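3.2 Collection sites and task definition

Episodes were gathered at two sites, referred to below by their project names, Fillivik and Jiltlow. Both are furnished rooms in ordinary use, and no attempt was made to clear them or to standardise lighting between sessions. The policy, Bruradov, takes colour images from the workspace camera together with the commanded joint positions, and outputs a short sequence of target poses.

The task family considered in this section is cable handling near rack-mounted equipment. Each episode begins with a patch cable lying on a table in front of an open rack. The instruction names the cable and one bank of ports on the switch, and the policy must pick up the cable close to the connector, turn it to the correct orientation and bring it to a pre-insertion pose. Insertion itself is scored separately (Section 3.4), as failures there are dominated by contact forces that the image stream does not capture.

The cable was laid out by hand before each episode. Operators were told to vary the curve and the direction of the connector, and to place the cable either on the bare table or on whatever else was lying there. Printed packaging proved a useful background – logos and lettering produce strong edges that compete with the outline of the cable, and a translucent connector has little contrast of its own. Figure 2 gives a typical layout.

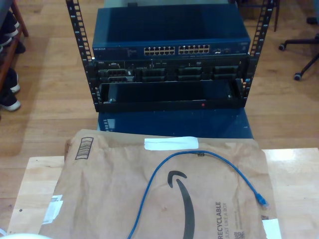 Figure 2. Blue patch cable with a translucent RJ45 connector, lying on a padded mailer. The switch and server are mounted in the open rack behind the table.

3.3 Annotation and filtering

The full set holds 1,694 episodes. Grasp points were marked on the first image of each by Nerys Pritchard, and Jhair Yupanqui marked a held-out subset of 200 independently. Where the two marks fell on different sides of a crossing in the cable, the episode was reviewed jointly and the mark nearer the connector was kept.

Episodes were removed if the connector lay wholly outside the image at the start or if the operator had stopped the run by hand. A cable whose far end leaves the image was accepted, provided that the connector end remained visible. Port banks were labelled as whole regions; individual ports were too small at the working resolution to be marked consistently.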